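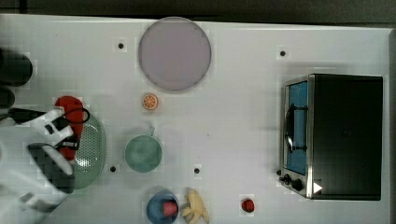
Slide 1: Dishes and toy kitchen things on a white tabletop.

The Shared Kitchen Problem – speaker notes
By Vimala Pisharody
May
8 min read

We use cookies to remember your preferences. Accept / Manage

SLIDE 1 (leave it up while people find seats)

Wait for the door to close. Don't thank the sound person by name, I got it wrong last time.

Open cold: "Who here has written a note and taped it above an office sink?" Hands. "Keep your hand up if it worked." Pause. Let them look around at each other.

Then say who I am. I managed offices for a long time, most recently at Mustonen, where we had 186 people and one kitchen. The kitchen was designed by someone who believed people eat lunch one after another, in order of height perhaps.

SLIDE 2: The note

Read the note out loud, slowly, in a flat voice:

"Your mother does not work here. Please wash your own mugs."

Mention that a man on the second floor replied underneath, in pen, that his mother did work here. She was in payroll. She was very good about it.

Point to make: a note is written for one person and read by everybody else. The one who leaves the oatmeal pan has never seen it. The tidy people see it every day and feel accused. By week 3 they've started leaving mugs too, on principle.

SLIDE 3: What we tried at Mustonen

Go fast here, people get restless.

The rota. Lasted until the first vacation. Eetu Kuusisto built us a spreadsheet with colors. It was a lovely spreadsheet. I still have it and sometimes open it.

The named mugs. Everyone got a mug with their name on it, so that guilt would be traceable. What happened is that people washed their own mug and used a visitor mug for anything messy, such as soup.

The empty cupboard. We took away all but five plates. I'd read that scarcity makes people careful. It makes people hide plates in their desks. When we moved floors we found one in a filing cabinet, under P.

(If they laugh at P, wait. If they don't, keep walking.)

SLIDE 4: Where the sink is

This is the real content, slow down.

Ask them to picture their own office kitchen. Where do you stand when you finish your coffee? Where is the dishwasher? At Mustonen the dishwasher was behind the fridge door. If anyone was getting milk, you couldn't open it. So you put the mug on the counter, meaning to come back. You are a decent person. You then had a meeting.

Eetu spent one lunch hour on a stool with a sandwich, watching. Almost every abandoned mug was put down while somebody else was in the way. He wrote "it's a traffic problem" on a napkin and handed it to me as if it were a legal document.

We swapped the fridge and the dishwasher. It took a plumber one morning and cost less than the named mugs.

SLIDE 5: Clean or dirty?

Second thing. No one will load a dishwasher if they can't tell whether the stuff inside is clean. They will stand there holding a fork up to the light.

We bought a magnet with two sides. It was stolen. We bought another and glued it, which on reflection defeats the purpose of a two-sided magnet. In the end we ran the machine at 4 p.m. every day, full or not, and emptied it before the first coffee. Yes, this means somebody has to be paid to empty it. Say this plainly and look at whoever seems to be in finance.

SLIDE 6: Other places

Ploder – tiny office, took out the counter next to the sink. Nowhere to put a mug down. Slightly cruel, fairly effective.

Clelura – went to paper cups and now has an argument about paper cups.

Stamarau – still on notes. The latest is laminated. (Skip this one if anyone from Stamarau is in the room. Check badges.)

SLIDE 7: Homework

Go back, take the note down, and spend one lunch hour on a stool. Bring a sandwich so you look normal.

Questions. Someone will ask about fish in the microwave. I have no answer and have stopped looking for one. Suggest they talk to Eetu, he's at the back by the coffee.

Get our newsletter once a month. Unsubscribe at any time.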